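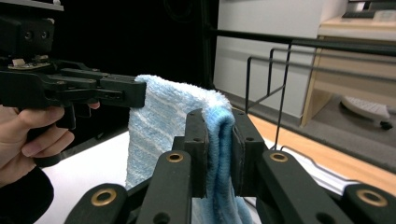

Capítulo 7
A toalha e o parafuso: por que a lavanderia resiste

Em 985 de cada 1000 tentativas, o braço da Kobori encaixava o parafuso no furo certo. O número vinha impresso no folheto da feira, em corpo generoso, e ninguém tinha motivo para duvidar dele. O folheto silenciava sobre toalhas. Quando um visitante perguntou se a mesma máquina dobraria uma, o representante respondeu que a aplicação estava no roteiro de desenvolvimento, lugar onde moram também as férias coletivas da engenharia e a reforma do refeitório.

Este capítulo trata dessa pergunta. O leitor que chegou até aqui já sabe calcular a posição de uma garra a partir dos ângulos das juntas e já sofreu, no capítulo 6, com o problema inverso. Convém agora uma notícia desagradável: quase tudo o que se fez até este ponto supunha um objeto educado. Um parafuso tem seis graus de liberdade e, largado sobre a bancada, conserva a forma que tinha. Uma toalha de banho muda de forma quando é tocada, quando é solta e quando esbarra em outra dobra dela mesma. Descrevê-la por completo exigiria um número de variáveis que nenhum aluno de graduação merece.

7.1 O que uma criança faz sem pensar

Peça a uma criança que dobre uma toalha. O resultado será torto, mas será uma dobra. Ela procura uma ponta, segue a borda com os dedos até a outra, sacode o pano, percebe que pegou duas camadas em vez de uma e corrige. Cada um desses verbos corresponde a uma linha de pesquisa, com bibliografia própria e algumas carreiras inteiras dentro.

Seguir a borda, por exemplo, pede que o tecido deslize entre os dedos sem escapar. Se a garra aperta demais, o pano fica preso; se aperta de menos, cai. A faixa intermediária varia com a felpa, a umidade e o desgaste da borracha. Na oficina da Flakance, onde o ensaio foi repetido ao longo de um mês de junho inteiro, uma sequência de dobra levava 90 segundos quando dava certo. Um funcionário da lavanderia do Hotel Felton, convidado a comparar, terminou a sua antes que a câmera fosse ligada — e perguntou se podia voltar ao trabalho.

7.2 Onde o chão de fábrica leva vantagem

Na fábrica, quando a máquina não se adapta ao mundo, adapta-se o mundo à máquina. Peças chegam orientadas, a luz é constante, gabaritos seguram o que insiste em se mexer. A linha Odlow de embalagem, que examinaremos na seção 7.4, deve boa parte de sua fama a uma calha de chapa dobrada. A casa não oferece calhas. Oferece meias avulsas, gatos e uma gaveta que só abre com um tranco para a esquerda.

Antes de prosseguir, recomenda-se dobrar uma toalha de olhos fechados, anotando cada vez que os dedos mudam de lugar. Guarde as anotações: serão usadas na seção seguinte, para definir o que entendemos por preensão, deslizamento e repegada.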